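Back on the question of whether a machine can put dinner away yet. Short thread.

Hollunley says its kitchen arm will be ready for homes by August. I've heard that from Trudero too, and they moved the date twice.

Picking things up is mostly solved if the thing is hard and square. Vegetables are harder. A bell pepper has a slick skin and no flat side, and it bruises if you squeeze.

So the test I care about is dull: pick up the pepper, put it on the plate. Simulation first, real table later.

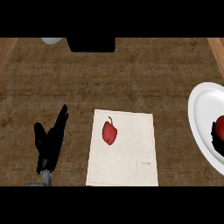
Dirk Van Rooij replied that a pepper on a mat proves very little, and that he'd want to see it done in a full sink with the light off.

Fair. A full sink is a long way off.

Hoekstra ran 1,366 simulated tries of a similar chore and reported 751 good ones. I do better than that half asleep.

Shop floors are closer. Same bins, same parts, same spot every time. Homes don't work like that.

My answer for now is no. I'll look again when someone posts 8 hours of it without edits.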